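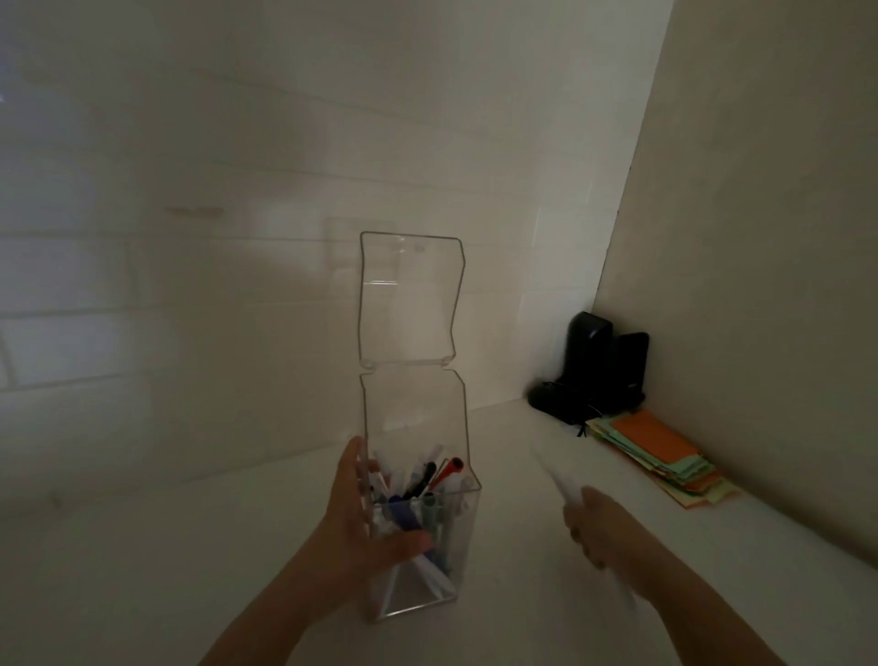
Kirsty Cartwright has been mending other people's curtains for 19 years and she says most of them would have lasted longer if they had been washed less. She works from a rented unit on the Zelgate side of Mavlow, between a tyre place and a shop that sells fish tanks. There is no sign outside. Customers ring and she comes down to the door.

"People expect a shop," she says. "I had a shop for two years and spent all day telling people I didn't sell fabric."

She trained as a machinist at McAlister, which made blinds and bedding until it closed its Mavlow works. The first job was hemming, then lining, then the repair bench, where the returns came in. Most of the returns had nothing wrong with them apart from being too short.

"They'd measured the window. You don't measure the window, you measure from the pole, and you have to put the pole up first. I still get that every week. A man brought me a pair this morning that stop four inches above the sill and he wants to know if I can stretch them."

She can't, but she can add a band along the bottom, and she would sooner do it in a colour that is plainly different than try to match it. Old fabric has faded even where it looks as though it hasn't. A strip cut from the same roll and kept in a cupboard will come out darker than the curtain.

The largest job she has taken on was for the Drikommont, the old theatre that now does films and a pantomime. The front curtain had split along the top where the hooks go, and the estimate for a new one was more than the place had. Kane Kingi, who manages the building, asked her to look at it in December, when it was already being held up in places with cable ties.

"I told him it would take me a month and it took three," she says. "There were 264 hooks and I moved every one of them. The velvet was fine. It was the tape behind it that had rotted."

Kingi remembers the weight of it. "We had eight of us carrying it down the stairs and we still had to stop on the landing," he says. "She made us fold it her way and then she made us unfold it and do it again."

The curtain was too big for the unit, so she worked on it in a church hall, on the floor, on her knees. She has not taken a job of that size since and says she won't, although she was paid properly and the theatre gives her two seats whenever she wants them. She has been once.

Her ordinary work is smaller. Torn linings are the most common, usually from cats. After that come headings that have pulled away from the tape, and hems that have dropped on one side. She charges by the hour and gives a price before she starts. If the price comes out higher than the curtains are worth she tells the customer, and about half of them have the work done anyway.

I asked how she handled that "about half" and she corrected me. "More than half, if it was their mum's."

Amrit Girard is one of those. His mother made a pair of heavy lined curtains for the front room of her house, and when he moved them to his own flat the linings came apart in the wash. "I put them in at forty," he says. "I didn't know they had lead weights in the corners. It sounded like the machine was going to come through the wall." Cartwright relined them, replaced the weights and kept his mother's hand stitching down the sides. The bill was 200 pounds. He says he could have bought new ones for less and didn't think about it for long.

On washing, she is firm. Unlined cotton can go in the machine, cool, with the hooks out. Anything lined should be left alone, because the lining and the face fabric shrink by different amounts and the curtain will never hang flat again. A vacuum cleaner with the soft brush, top to bottom, twice a year, does nearly everything that people want from a wash. Smoke is the exception. For smoke she sends people to a dry cleaner and warns them it may not come out.

"And open them properly. People grab the edge halfway down and drag it. That's your heading gone. If you've got a tall window, fit a rod and use the rod."

She has had one apprentice, Vaughan Fairweather, who came to her from a sail loft and stayed four years. He now does boat covers on the coast. "Very strong hands and he hated pelmets," she says. They still buy thread together, as the supplier gives a better price on a full case.

She is not looking for another. The lease on the unit has a year and a half left, and she hasn't decided whether to renew it or move the machines into her garage, which would need a new floor. In the meantime there is a rail of finished work by the door waiting to be collected. One pair has been there since before Christmas. She has rung the number twice and will try it again next week.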